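Re: [teardown-cell] Gripper stopping early in the cable area

Hi Laurier, hi all,

Great write-up, and I think you've found something really worth chasing! We had almost the same thing on the Tendham cell in September and it had us scratching our heads for days. The gripper closed, reported a good hold, and the drive stayed exactly where it was.

Ours came down to the hold check. The Grakix script treats any rise in motor current as "got it", so a finger leaning on a cable bundle looks just like a finger on a plug. Once I pulled the logs it was plain as day - 59 false holds out of 300 tries, and most of them were over the memory, where the black cables come down with the tie round them. The blue SATA lead is a nuisance too, as it loops right down to where the fingers meet.

Two things to try before you strip the gripper. Put the finger gap into the check as well as the current, and if the gap is more than 4 mm off what the plug should be, open and back away. Then drop the closing force to 25 per cent for the whole approach. It's slower, but I love how much calmer it looks!

One safety point. Please don't reach in to free a wire while the arm is only paused. Ours carried on with its retry when the pause timed out, and I got a pinched sleeve out of it (no harm done, but I jumped). Full stop first, then hands. The Dhillon manual does say so, in very small print.

I'd love to see your logs if you can share them.

Kendra

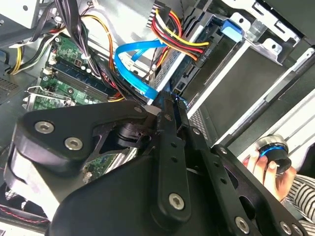

Laurier Cloutier wrote on 29/09/2022:

Has anyone seen the gripper stop short when going for the drive connectors? Ours at Nillason says it has hold of the plug, then lifts with nothing in it. Same case model every time. I've checked the screws on the finger plates and they're tight.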